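Stop Automating the Easy Half
Qiuyue Deng, October 2023

Most writing on small-shop automation treats the arm as the project. I think the harness is the project. A rigid part has one shape, and you can teach a pick in an afternoon. A set of crimped leads has a different shape every time it is put down, and the two-finger gripper has to cope with all of them.

My own build, at the Sekonley shared workshop, handles short leads: red and black wires with spade terminals, plus a twisted yellow and green pair. The rule I settled on is to grip the connector housing and leave the wire alone. A housing has flat sides and a known width. 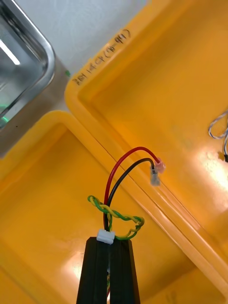 Wire stiffness then decides where the terminals end up. The control software, which I call Jasato, was first written to predict this. I removed that module in September. It took 601 lines to produce an estimate worse than a second look from the wrist camera.

The same argument applies to work surfaces. Forum advice favors custom fixtures, and I cut nine of them before giving up. A fixture moves the hard step to whoever loads it. If a person must straighten every lead first, that person may as well finish the job. 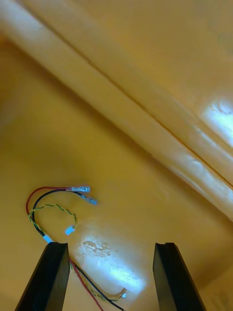 Glare is a fair objection. Glossy yellow plastic reflects the overhead lamp, and thresholds tuned at noon fail by evening. A diffuser costs less than a better camera and should be tried first. I would put the remaining budget into fingertips, which wear, and leave arm speed for last.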